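**Posting a tray of brownies – will they survive three days?**

Hello all. I bake from home and sell a little at our summer market, and a lady has asked me to post a tray of brownies to her sister for a birthday in August. I've only ever handed things over in person, so I'm rather nervous! They're quite a fudgy recipe, made with Candik dark chocolate, and I cut them fairly big – one piece weighs a good bit more than a shop one. The whole parcel comes to 915 grams with the tin. Should I freeze them first, and do I ice them or leave them plain? I'd hate for her to open a box of crumbs.

Asked 05/07/2018

**Answer from Baoshan Zheng**

What a lovely order to have, and please don't worry, brownies are about the kindest thing you can post. I've been sending them out for a good while now (mostly to my own children at university, but paying customers as well) and the fudgy ones travel far better than the cakey ones.

Leave them plain. Icing smears on the lid, and in August it will go soft whatever you do. Bake the day before, let them go completely cold in the tin overnight, then cut them in the morning with a long knife wiped between cuts. Wrap each piece in greaseproof, then cling film, and pack them so tightly that nothing slides when you tip the tin.
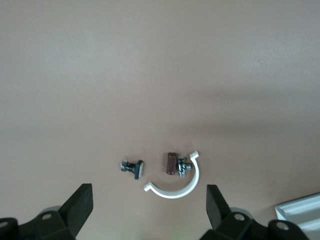

*Small bits on the table*

I wouldn't freeze them for this. Some people do and swear by it, but I found the tops went sticky – perhaps I unwrapped mine too soon. Do pay for the quicker post if she's willing, and ask the sister to be in. My recipe makes 30 small squares, and I've had them still very good on day five.

Oh, and write the allergens on a card inside the lid as well as on the outside label. Outer boxes get thrown away so quickly at birthdays.

**Answer from Ostico**

I freeze mine, never had sticky tops. Wrap first, freeze, post frozen. They thaw on the way.

**Answer from Virkex**

Can't help with brownies, sorry, I only do fruit cake! But check the size of the tin before you buy a box. I bought a pack of Dong cartons without measuring and they were all too shallow by the thickness of the lid. I'm still using them up for biscuits.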